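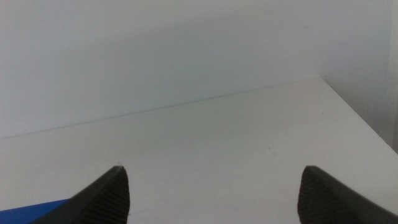 Standing desk pads - worth it or just a $200 bath mat?
Forum: Home Office > Furniture and Comfort

gravelpit_tom
My office is handing out a wellness stipend and half my team spent theirs on the Suvisby standing mat. It's 200 bucks. I tried a coworker's on Wednesday for most of an afternoon and my feet hurt exactly as much as they do on the floor, only now I was also wobbling. The box says it "wakes up the lower body." What does that mean? Has anyone used one of these for more than a month and still thinks it does something?

lentil_queen
I've had mine since January and I like it. I stand more than I used to. My lower back used to be bad by 3 pm and now it isn't.

gravelpit_tom
Did you get the mat and the desk at the same time?

lentil_queen
Yes, same week.

gravelpit_tom
So it could be the desk.

lentil_queen
It could be the desk, sure. I'm telling you how my back feels, I'm not submitting a paper.

Ourania Karamanlidis
I worked retail for eleven years on a concrete floor, so I have opinions. A mat helps if the floor is hard and you're stuck in one spot. If your home office has carpet over a pad, you already own the mat. What I don't buy is the bumps and ridges on the expensive ones. You're supposed to "explore" them with your feet. I have never explored anything with my feet at work. Get shoes with a decent sole and replace them before they're flat.

mossback77
Disagree about the bumps. I have the Hosine with the raised middle and I do stretch my calves on it when I'm on calls. Would I do it on a flat mat? No, I'd stand there like a fence post.

pdx_harold
You could do the same thing on a phone book.

mossback77
Where am I getting a phone book, Harold

pdx_harold
A 2x4 then. Point stands. I bought a kitchen mat for 30 dollars at the restaurant supply place and cut it down with a utility knife. It smelled like tires for two weeks but it's the same squishy stuff, and it goes under the edge of the desk without catching.

quietcarol
Careful with the cheap ones, mine curled at the corners by the second summer and I tripped on it carrying coffee. The beveled edge is the one thing I'd pay extra for. Also measure your desk legs first. The Chrysikopoulos mat is wider than it looks on the site and I had to send it back. Return shipping was 40 dollars and they would not budge.

gravelpit_tom
Read through the reviews on the Suvisby last night. There are 531 of them and the ones I got through all sounded like they were written the day it arrived. "So comfy!" OK, so was my couch in the store. I want to hear from somebody in month eight.

lentil_queen
Then wait four months and I'll report back to you personally.

bennyfromaccounting
Month fourteen here, on the Munard. It has two dents where my heels go and they don't come back up. I still use it, mainly out of spite over what it cost. Sitting down when you're tired also works and it's free.

Ourania Karamanlidis
Benny has it. Stand a while, sit a while, walk to the mailbox. The mat is a small thing. If the stipend is use it or lose it, fine, but check whether it covers shoes first.

gravelpit_tom
Just asked HR. It covers mats, desks, chairs and "mindfulness subscriptions." Shoes are considered clothing.

pdx_harold
Of course they are. Get the chair.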